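Two-Arm Bench Cell, Periodic Inspection Checklist with Comments
Zekanier workshop, cell 2
Inspection date: March 18, 2023
Run hours on the counter: 554
Result: passed, 3 items to follow up

I'm filling this in the long way again, because last time I only ticked boxes and then couldn't remember what I'd meant by half of them. Skip to the follow-up list at the end if you're in a hurry!

SECTION A. BEFORE TOUCHING ANYTHING

A1. Cell stopped from the panel, arms parked, power locked off. OK
The padlock key goes in your pocket and stays there. I know the hook is right next to the panel and very convenient, but please, pocket.

A2. Emergency stop, both buttons pressed and released. OK
Both drop the power straight away. The one on the window side needs a firmer twist to release than it used to (still fine, just stiff).

A3. Floor mat and cable cover. OK
I pushed the cover back under the bench leg with my foot. It creeps out every few weeks and I keep meaning to tape it.

A4. Air line. N/A
No air on this cell. The sheet came over from the Stuvholm line and I never got round to deleting the row.

SECTION B. ARMS AND MOUNTS

B1. Base clamps tight. OK
Quarter turn on the left arm, nothing on the right.

B2. Joint play by hand, power off. OK, with a note
Left arm feels solid all the way through. The right one has a tiny bit of give at the elbow, which I also wrote down last time, and I can't say it's any worse. I'd like somebody else to wiggle it and tell me I'm imagining things.

B3. Joint sounds at slow speed, power on, guard closed. OK
The usual hum. I ran the slow loop twice and stood there with my head tilted like a dog.

B4. Linear rail, wiped and looked over. OK
Lint-free cloth only, and go easy on the grease, a thin film is plenty. Whoever did it before me was very generous and I spent a good while getting the extra out of the corners. We're on the Katayama grease now, so don't top up with the old tub, even if it's still sitting on the shelf (it is, I've turned it around so the label faces the wall).

B5. Cables along the arms. OK, with a note
No cuts, no flat spots. Move each arm through its full reach and watch the loops while you do it. They should follow along without pulling tight or brushing the bench. One tie on the left arm had gone brittle so I swapped it.

SECTION C. GRIPPER FINGERS

C1. Finger screws. OK
Hand driver only! These go into plastic and the power driver will strip them before you can say oops. Snug, then stop.

C2. Rib surface on the fingers. OK, with a note
Brush them out with the soft brush, along the grooves and not across. Look for shiny patches, which mean the ribs are wearing down. I found a little shine on one finger of the right gripper and none on the others. Spare fingers are in the Durora drawer, and they get changed as a pair, always.

C3. Finger alignment, nearly closed. OK
My favorite check, and also the one people rush. Bring the fingers in slowly until there's only a slim gap left, then look straight down on them. You want the same gap all the way along, and the tips should come together at the same height. If one side leans, loosen the housing screws a touch, nudge, and tighten again a little on each side in turn.
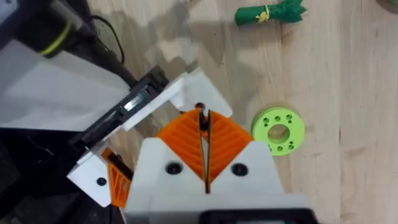
C3, orange fingers nearly closed, seen from above with the other arm at left.

C4. Open and close, full travel. OK
Ten slow, ten at working speed. No sticking.

C5. Clearance between the two arms. OK
Run the shared-area program at slow speed with your hand on the stop. The grippers work close together over the middle of the table, so any bracket that has shifted will show up here first. Everything passed by cleanly today.

SECTION D. BENCH AND WRAP-UP

D1. Tabletop condition. OK
No new gouges that I could feel. Dry cloth only on the wood, please.

D2. Lock removed, cell restarted, home position checked. OK
Homed first try.

FOLLOW-UP

1. Second opinion on the right elbow (B2).
2. Order another set of fingers and look at the shiny one again in May (C2).
3. Tape down the cable cover (A3). Yes, this one is on me.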